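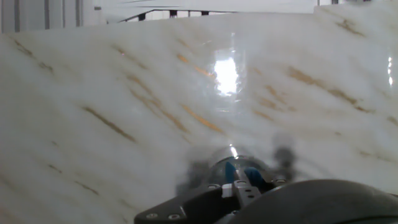 Marble surface, brown and gold veining.

Drurnik Light Pickup Conversion
Progress report to the Mensah Fund, second period
Prepared by Chiamaka Mohammed, project lead

1. Status

The project converts used diesel pickups to a heavier rear suspension and a lower-geared rear axle for hire fleets working on unpaved roads. At the end of May the first vehicle is complete and in service at the Cerkstead depot. The second vehicle is stripped and waiting for axle housings. Spending is within the approved budget, but the parts line is ahead of plan and the labor line is behind it. We expect the two to balance by the end of the next period.

2. Work completed

The original leaf packs on vehicle one were replaced with Tusell packs with an added helper leaf. Unladen ride height went up by 34 mm at the rear. This moved the headlight aim outside the permitted range, and the lights were reset before the truck was released. The load-sensing brake valve also needed a new linkage rod. The stock rod held the valve partly closed at the new ride height and reduced rear brake pressure with a full bed.

Svyatoslav Lysenko made the replacement rod in the workshop and set it against the manufacturer's pressure table. Front-to-rear balance was then checked on the rollers with the bed empty and again at rated load. Both results passed. The rod drawing is at revision B and is filed with the build sheets.

The rear differential was rebuilt with the lower ratio. Backlash was set twice. The first setting was good on the dial gauge but left the contact pattern too close to the toe of the gear, so the pinion shim was changed and the job repeated. The speedometer was recalibrated to suit.

3. Road testing

Testing was done by Adom Arthur on the quarry loop and on the paved road back to the depot. The loop was driven empty, half loaded and fully loaded. 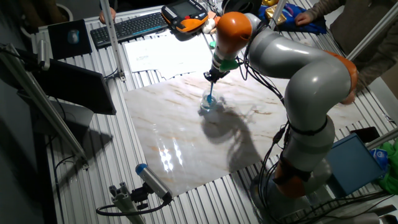
Fully loaded, the truck held second gear on the upper grade, where the standard vehicle has to drop to first. Rear axle temperature settled early in the climb and stayed below the limit for the oil we use. On the paved section the engine runs faster at cruising speed, as expected from the ratio, and cabin noise is higher. Fuel use on pavement is worse than standard. Drivers who spend most of the day on the highway should not be given a converted truck.

Unladen, the rear is stiff over washboard surfaces and the back end steps sideways under braking. Softer damper valving reduced this but did not remove it. A second damper setting will be tried on vehicle two.

One fault was recorded. The rear shackle bushings on the left side began to squeak after 13 loaded runs. They were removed and found to be dry and slightly undersized. The supplier has accepted the return and sent a different compound. The new bushings have not yet covered the same distance.

4. Delays

Axle housings for vehicle two arrived with the spring perches welded at the wrong angle. Wumpini Quaye found the error at incoming inspection and the housings went back unfitted. Replacements are promised for the start of the next period. The engine and gearbox work on that vehicle has been brought forward to use the time, and the clutch, rear main seal and engine mounts are already done.

Lift access was also limited while the two-post lift was out of service for new cables.

5. Question raised at the last review 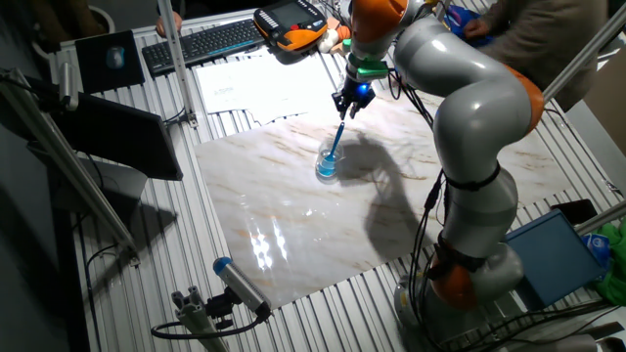
Does the heavier suspension raise the legal payload of the truck?

The legal payload stays where the manufacturer set it. The rating depends on the frame, axle, brakes, wheels and tires together, and the project changes only part of that list. The benefit is in how the truck behaves and lasts at its existing rating. The original plate stays on the vehicle, and a note to this effect is now in the driver's handbook.

6. Next period

Abdelkrim Zerouali will take over parts purchasing and will add a perch angle check to the supplier drawing. Vehicle two will be assembled when the housings pass inspection, then tested on the same loop with the same loads. Vehicle one stays in service, with bushing wear and oil condition checked at each service and entered in the depot log.

We request approval to move the unspent training money to tires. The present set is wearing on the outer shoulders, and an all-terrain pattern with a stiffer sidewall should be compared before the specification is fixed. The quote is attached as Annex C.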